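Visit to the Chiang lab in Wendport, 2 December 2018

We were seven visitors, and the tour began with the software, which I liked. The planner makes 30 candidate grasps for each object and removes those where the fingers would touch a basket rim. Then the perception part gives every remaining grasp a score.

The engineers told us that baskets with many small holes are difficult, as the depth map becomes noisy there. Soft cloth is the second problem. Their test set has 1,067 views, and in November they labeled 67 of them again by hand.

I asked if the planner can run without a GPU. It can, but slowly. The code will be shared with the Risside group next.
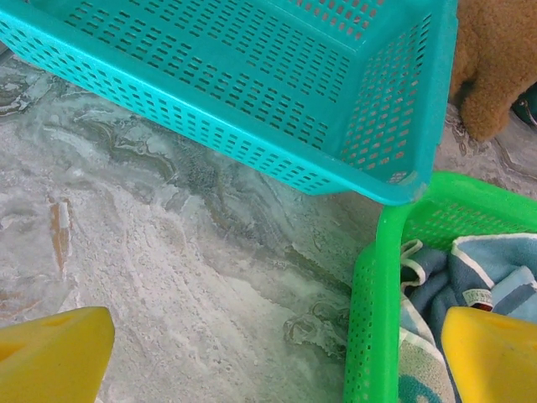

*Wrist view: turquoise and green baskets, with a blue towel in the green one.*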